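Filed under: Workbench, Robot Learning

50 more drawer runs

4/28/22

I finished another 50 demonstrations for the Vevik project, which puts the set at 600. The task is the same as before: open a small drawer, put a part in, close it. I do it by hand with a pair of grippers, and the policy trains on the recordings.

I threw out 29 runs from the last batch. Most were pauses where I stopped to think in the middle of a reach. The model learns the pauses too.

The padding on the fingers is getting ragged and I should replace it before the next round. 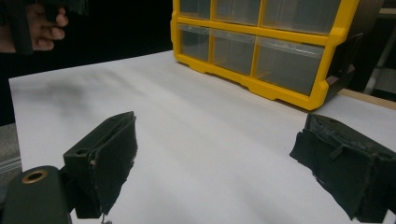
I want at least 3 different starting spots for the organizer before I train again. The September set had only one, and the policy missed the handles whenever the organizer moved. Next I'll sort the new runs and drop the slow ones.

We use cookies to remember your settings. Accept / Decline

© Skidia Notes | Contact | Back to top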